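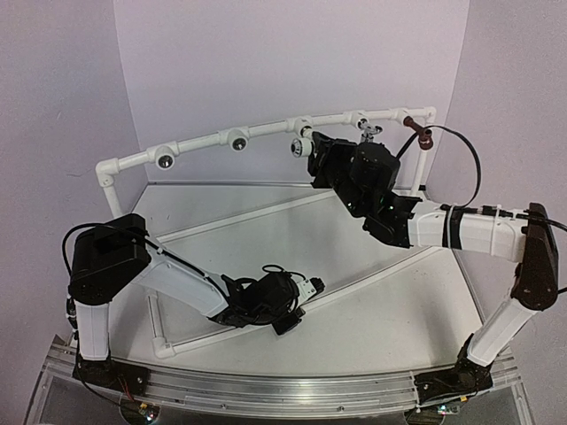

第三节 除湿机就位与首次开机

首页 | 说明书 | 配件 | 常见故障 | 联系
打印本页 | 用电子邮件发送

适用:Fosen 落地式除湿机,带接管口的款。不带接管口的跳过“接排水管”那一段,别的一样。
整理:Aicha Ghoneim。2026年4月7日改过一次,旧版里的按键图不对,别再用了。

开箱之后先别插电。机器在运输途中可能躺倒过,立起来静置4小时再说。急也没用。

箱内应有:主机、水箱(已装在机内)、排水管一根、管夹、滤网、保修卡。缺东西找 Dirinard 售后,报机身背面的序列号。滤网有时粘在泡沫上,扔包装前翻一下。

一、选位置

1. 地面要平。机器歪着放,水箱浮子会误报“水满”。用手推一下机身,晃就换地方。
2. 背面离墙30厘米。两侧可以近一点,但不要贴死。
3. 出风口朝房间中间。不要正对着纸张、标签卷、没干的胶。
4. 远离暖气、加湿器、直晒的窗。窗帘也别搭在进风口上。
5. 插座要带地线。不要用接线板串接线板。

注意:机器搬动时先倒空水箱。带着水推过门槛,水会进底盘。出过两次了。

二、装滤网

1. 打开背面格栅,捏住两侧卡扣往外拉。
2. 滤网有方向,拉手那一面朝外。
3. 插到底,听到咔一声。
4. 格栅扣回去。扣不上多半是滤网没插到低,不要硬按。

三、检查水箱

1. 从正面抽出水箱,双手。
2. 看浮子能不能上下活动。运输胶带撕掉,浮子下面还有一小条,常漏撕。
3. 水箱盖盖平,推回。推到位时面板上“水箱”灯灭。
4. 灯不灭:抽出来重推。还不灭,看箱底有没有异物。

四、接排水管(可选)

周末没人倒水的房间建议接。水箱满了机器会自己停,不会溢,就是停了以后湿度又上去了。

1. 断电。
2. 拧下背面圆形堵头。堵头留着,用袋子装好贴在机身后面。
3. 管子套到底,上管夹,拧到管子不转为止。别拧过头,接口是塑料的。
4. 管子全程往下走,中间不能有上翘。出水端不要泡在水里。
5. 往接口里倒一小杯水试流。流不出来就检查有没有折弯。

注意:接管以后水箱仍然要装在机内,不然不开机。

警告:不要把排水管接到高于机器底座的水槽。没有泵,水上不去。

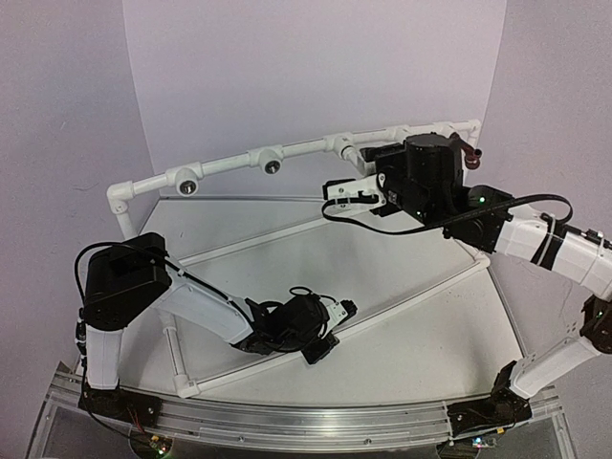
摄影:Nabila Younis

五、首次开机

1. 插电,按一下电源键。风扇先转,压缩机晚几分钟启动,属正常。
2. 按“湿度”键设目标值。一般房间先用出厂默认,跑一天看情况再调。
3. 风速选高。头一天都用高档。
4. 关门关窗。开着窗除湿等于给外面除湿。
5. 过一夜看水箱。有水就对了。一滴没有的话看下面“故障”一段。

头几个小时有点塑料味,通一下风再接着开。味道像烧焦的,马上拔插头,打售后。

定时:按“定时”键,每按一下加一小时。断电后定时会丢,湿度设定不会丢。想要长期自动运行的,不要用定时,直接用湿度控制。

童锁:长按“湿度”和“风速”两键,听到一声响。解锁同样操作。面板按了没反映,先想到是不是锁了。

六、湿度计要另外放一个

机身上的读数只代表机器旁边。Ashraf Belhaj 在 Bunia 那边的库房对比过,柜子后头和机器跟前读数差不少,最后把湿度计挪到最里面那排柜子,按那个来调。建议照做。

- 放在离机器远的一头,齐腰高。
- 别放窗台,别放出风口正前方。
- 新湿度计拿出来先放一晚再读。
- 读数写在门后表格上。早上一次,下班前一次。写时间,别只写数。

指针式的每年校一次。电子的换电池之后再比对一下。Kneževič 的那款换完电池要按住背后的小孔复位,不复位读数卡在原来的值上。

七、日常

倒水:“水满”灯亮就倒。水箱容量将近5升,满的时候挺沉,分两趟也行。倒完擦一下箱底再推回去。水不要浇花,不要喝,不要加进别的机器里。

滤网:每两周吸一次灰。脏得厉害用凉水冲,阴干,完全干了再装。不要用热水,会缩。不装滤网不要开机。

水箱:每月洗一次,中性洗涤剂。有滑腻感就说明拖太久了。

外壳:干布。不要用酒精擦面板,字会掉。

排水管:每季度拔下来冲一次。里面长东西会堵,堵了水往回走进水箱,灯一亮才发现。

滤网用满800小时面板会闪“滤”字。清完按住“风速”键消掉。不消也能跑,就是一直闪。

八、故障,先看这个

不启动:水箱没推到位 / 童锁 / 插座没电 / 目标湿度设得比现在高。

有风没水:房间太冷,或者已经够干了。先看另外那个湿度计。

噪音大:地不平。底下垫一块橡胶垫。还响就看格栅松没松。

机身结霜:室温太低,机器会自动化霜,这时候风扇转、压缩机停。别关机,等它化完。化完又马上结,查滤网是不是堵了。

漏水:先断电。看管夹,看水箱盖,看堵头有没有拧紧(没接管的那种)。三样都好还漏,送修。不要自己拆后盖。

显示 E 开头的代码:记下来,拔电等一会儿再插。再出现就报修,把代码念给对方听。

九、收起来不用的时候

1. 倒空水箱,水箱敞着晾一天。
2. 只开送风,不除湿,吹到里面干。
3. 滤网清完装回去。
4. 电源线绕在背后挂钩上,别压在机器底下。
5. 套罩子,竖着放。不要躺倒,不要上面摞箱子。

下次再用,从第二段开始重做一遍,静置也算在内,如果中间搬过车。

报修联系 Alper Çınar,配件找 Driss Hajji。滤网要提前说,到货慢。

下一节:第四节 换滤网与换管

本站使用 Cookie 以记住您的语言设置。继续浏览即表示同意。[接受] [设置]
返回顶部 | 打印本页 | 用电子邮件发送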